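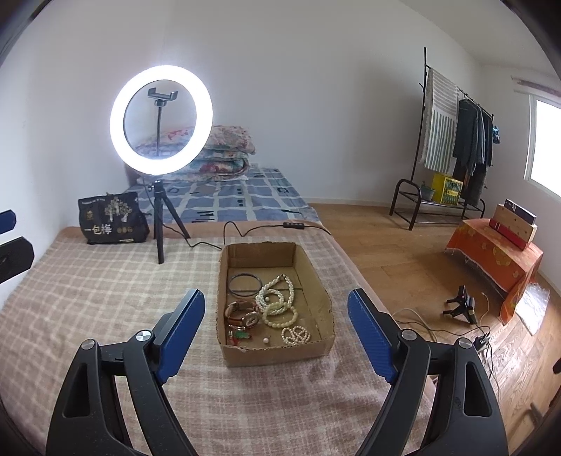
How do you line up gripper width with the camera when the two run on different clocks?

Stamp both at the source, log the offset for every session, and interpolate width onto the image times. Don't use arrival times on the host for either.

Forum > Software > Perception and logging > Width and image out of sync, handheld demos

New Posts Unread Search Rules Log in

tray_error
Thursday, June 14, 2018
Long one sorry. Handheld gripper, camera on it, width comes off an encoder at 100 Hz. Training a policy on small-object stuff – bead strands, a bangle, a watch, pearls in a cardboard tray. Replay looks great on big things. On anything thin the fingers close early. Every time. Policy learned it too, so now the arm pinches air over a single loose pearl and goes up happy.

Logged with the Toreo recorder, default settings. Plotted width against the finger pads in the image and width leads by something. Not constant either. Is this a recorder thing or am I doing it wrong?

lowpass_larry
Default settings stamp on arrival. Look in the config for stamp source, set it to device. Camera frames sit in a buffer before the host ever sees them, encoder bytes don't. There's your lead.

tray_error
ok did that. Lead is smaller. Still there. And what about the sessions I already have? 357 demos, not keen to redo them.

kd_tree_house
You can get most of it back. Your fingers are in view right, and the pads are blue. Threshold on blue, two blobs, distance between them per frame = visual width. Cross correlate with the encoder width over the whole episode. Peak is your offset. One number per episode, shift, done. Took me an afternoon at Skosthorpe for a set bigger than yours.

lowpass_larry
Wouldn't trust color for that. Anything blue in the room drags the blob. Blue box, blue pattern on a sheet, whatever. Bright light close by and the pad goes white on one side and your centroid walks.

kd_tree_house
Mask it. Pads only ever live in one strip of the image, camera is bolted to the gripper. Everything outside the strip gets thrown away. Blobs don't have to be perfect, correlation only cares about the shape of the curve.

lowpass_larry
Background shows between open jaws. That's IN the strip. Also pads get covered by whatever you're grabbing. You'll get a peak, sure, you won't know when it's wrong. Put tags on the fingers and do it properly.

kd_tree_house
Can't put tags on recordings that already exist?? That was the question.

tray_error
Tried the blob thing last night. Works on most of them. Offset comes out about 400 ms on the old sessions which is horrible but explains a lot. Bad ones are the episodes where I held the jaws wide open forever before doing anything. Flat curve, no peak to speak of.

kd_tree_house
Yeah needs motion. Reject on peak height, anything with a low peak borrows the offset from its neighbors in the same session. And going forward open and close three times at the start of each recording. Free calibration.

lowpass_larry
The open/close thing I agree with. Borrowing from neighbors no. He already said it's not constant. If the buffer depth changes when auto exposure kicks in then neighbors are worth nothing. Lock exposure first. If you've got a bright lamp and a window in the same view it's hunting the whole time.

tray_error
exposure was on auto, there is a ring light and a window so... yes. Plotted offset against mean brightness and there is a slope. Not a big one. Larry gets that round

wilczynska_bench
Jumping in from the Wilczyńska bench. We hit the same slope. Fit a line, offset as a function of frame time, and stopped fighting about it. Left over error was smaller than one image frame. For pearls and chains that was plenty, the other half of our early closing was not timing at all. Encoder zero had moved. Jaws fully shut read as a small gap one day and negative the next. Check min width per session before you blame the clock for everything.

tray_error
oh no

tray_error
Checked. Min width jumps twice in February and then stays wrong. So two bugs stacked, the early close was both. Rezeroing per session now off the closed position, then shifting. Retrain running.

lowpass_larry
Post the replay overlay when you have it, width drawn over the video. Loss curve tells you nothing here.

kd_tree_house
And put the fixed offsets in the episode metadata, dont overwrite the raw stamps. Ask me how I know.

Comments (4)

slow_servo: Same lead with the Todbridge logger, so its not only Toreo. Device stamps fixed it for me, no blob stuff needed.

m4_washer: Does the line fit survive a camera firmware update? Ours didn't.

wilczynska_bench: Refit after any update. Takes minutes if you kept the open/close at the start.

gimbal_lock_ness: still think tags are the right answer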